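Student Project Report: Getting Stains Out of Gym Clothes Without Hot Water

I picked this topic because my soccer socks came home from Jotthorpe field looking like they'd been buried, and my dad swore that only hot water would save them. I wanted to find out if he was right! My question was whether a long soak in cold water could do as well as a short hot wash.

I cut an old cotton sheet into 8 squares and rubbed each one with the same spoonful of mud and grass (my hands stayed green until dinner). Half of them soaked overnight in cold water with plain Prandari soap flakes, and the other half went through a hot wash with the same flakes. Then I let everything dry on the rack and scored each square from zero to 100, where 100 meant I couldn't find the stain at all.

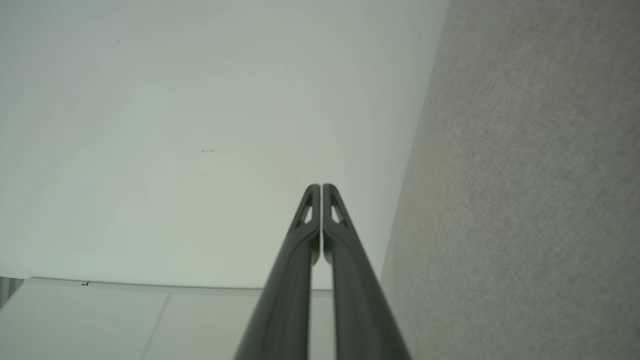
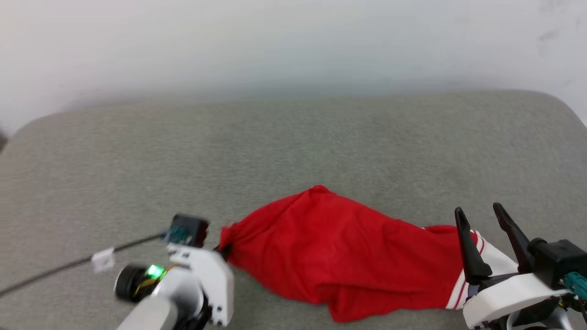
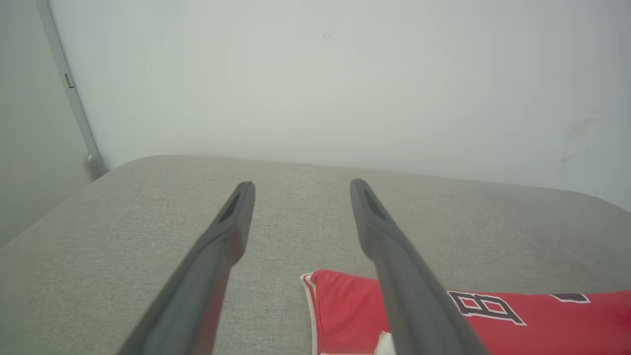
Two friends from my lab group read my first draft, and one of them wrote in the margin that scoring by eye wasn't fair when I already knew which square was which — she wanted the labels hidden and a second person doing the scores. I thought that was a great point, so I redid the scoring with the labels folded under and my sister judging.

The mud came out pretty much the same both ways. Grass was the surprise, with the cold soak ahead by around 3 points on average, and I really don't think that's enough to brag about. I'd like to try it again with polyester, and with a longer soak too. Dad still uses hot.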